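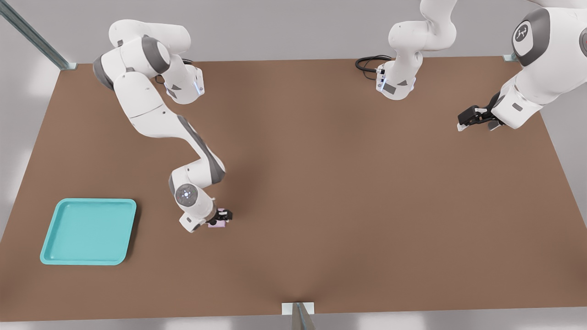

Shanti Solanki writes that the comparison should never be run with both grippers on one speed profile, and that the earlier issue of this section let people do exactly that. The steps below have been changed to suit. Each gripper now has its own profile, and the results are logged against the profile name.

4.3 Comparing two grippers in the simulated cell

This section applies to the two-arm cell in Callident with the Torkent controller model loaded. It covers a pick-and-place comparison using a small block and the square tray. Complete section 4.2 (Tool frames) first.

1. Open the cell file and save a copy under a new name. The original is overwritten on exit if autosave is on.

2. In the Tools panel, assign the Sistach gripper model to the left arm and the Gasser model to the right arm. Check that the tool centre point of each is midway between the fingertips.

3. Load a separate speed profile for each gripper. Set closing force in the profile, not in the job.

4. Set the physics rate to 500 Hz.

Note: At lower rates the block may creep between the fingers during the lift. This is a solver effect and must not be recorded as slip.

5. Park the right arm over the back of the table with its gripper open. It stays parked while the left arm runs.

6. Run one cycle on the left arm at reduced speed: approach, close, lift, traverse, release over the tray. Pause after the lift and confirm that the block is clear of the table.

CAUTION: Do not move the tray while a cycle is paused. The release point is read at the start of the cycle and is not updated. The arm will go to the old position.

7. Set the cycle count to 120 and start the run. Allow some 258 MB of disk space for each log with contact forces turned on.

8. When the run ends, export the log, reset the cell and park the left arm. Repeat steps 6 and 7 with the right arm. The tray must be shifted to the mirrored position before the first cycle.

9. Open both logs in the Compare window. Match them by cycle number. Matching by time stamp gives false offsets if either run was paused.

Reading the results

A cycle is logged as Placed if the block comes to rest wholly inside the tray rim. A block resting on the rim is logged as Partial. Anything else is Dropped.

Finger gap at contact should agree between cycles to within 2 mm. If it does not, recheck the tool centre point before changing the force setting.

Note: Friction values supplied with the gripper models are defaults. Replace them with measured values before using the results to choose hardware.

Section revised November 11, 2024. For cable clearance checks see 4.4.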